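Teaching the Claw at Nerkport

The shift lead at Nerkport's Fastville site has been there long enough to remember when the newest machine in the building was a label printer, and she would like it known that the label printer was also going to replace everybody. It jams on Mondays. She was the one who learned to fix it.

So when management brought in Zivex last June to automate the packing of wooden parts, she asked what it would need. "People, mostly," she says. "They wanted us to show it how to pick up a block. I said, how many times? They said 3,000. I said, is it slow?"

Her crew of eight now takes turns with hand-held grippers, closing them on parts and setting them down again so the software can learn from the recordings. A session lasts 30 minutes and the target is 300 grasps a week from each person. Packing still gets done in between, by the old method, with fingers.

Has it changed the job? "My wrist says yes." She laughs, then takes the question seriously. People who never had a say in how parts were handled are now asked for their opinion, sometimes in meetings — a mixed blessing. The pay for a gripper shift is slightly better. What bothers her is the vocabulary. "I used to drop something. Now I have a failed episode."

She squeezes the handle while we talk, apparently out of habit.
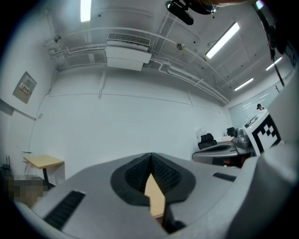
La, from the packing line, is less amused, and says the crew should have been told at the start what happens to their hours once the arm can do the work alone. Management's answer so far is that hours are safe through next year. The shift lead has asked for that in writing and is still waiting for the printer.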